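Compressed Air Leaks: Frequently Asked Questions
Last updated 6th September

Is a leak survey worth paying for?
Sometimes. Vendors love to quote huge savings, and those figures usually assume a compressor that never shuts off. Ask what your own run hours would do to the number. If the answer is a brochure, keep your money.

Do I need Prirkari's monitoring software?
Probably not for a shop with 32 drops or fewer. A spray bottle of soapy water still finds most bad fittings.

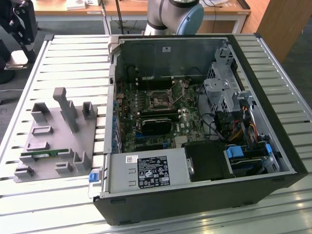

Will lowering the pressure fix it?
No. Going from 100 psi to 85 makes each leak smaller, but the fitting is still bad. Check what your tools need first.

What about the Rarkomeo sealant?
We've tried it on threaded joints. It held on some and wept on others. We'd be careful with the "lifetime" claim, and we wouldn't use it on a hose you should be replacing.

How often should drains be checked?
The Pondero manual says every 2,000 hours. We think that's optimistic. We do ours at 300.

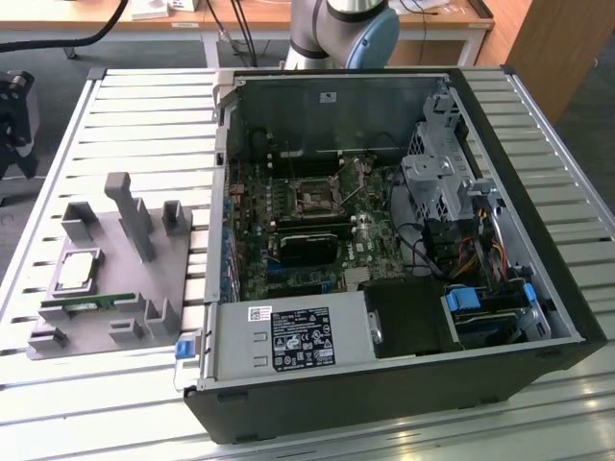

Desktop tower on the bench, side panel off.

Contact Effiong Air Services | © Effiong | Back to top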